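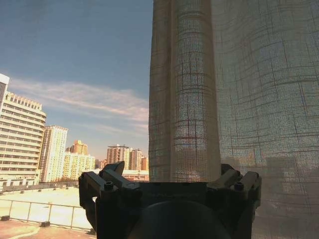
Two finger assemblies in matte black, each with a round screw head set near the top.

Daylight Belongs in the Housing Code
Jan 6, 2026

The city of Gedell will review its rental housing code in May, for the first time since 2000. The draft now open for comment runs to 37 pages and covers heating, locks, plumbing and waste. On daylight it says almost nothing. The Tutamell Housing Institute believes this should be corrected before the vote.

Under the present rule, a bedroom must have a window. The rule does not say how large the window must be or what it may face. In the Condori district, owners have divided older apartments into up to eight rooms, and many of the new bedrooms look onto an air shaft. Every one of them is legal.
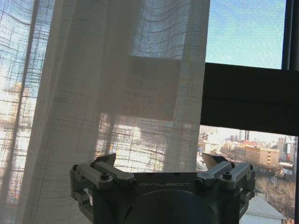

A sheer curtain at an open window.

Owners argue that a stricter standard would remove homes from a market that is already short of them. The concern is fair, and the answer is time. Kivari gave its owners a long period to comply and offered grants of $800 for each window enlarged. Gedell could do the same – and should begin with new conversions, where the cost is lowest.

Tenants rarely complain about poor light, as there is no rule to cite. We urge the council to write one.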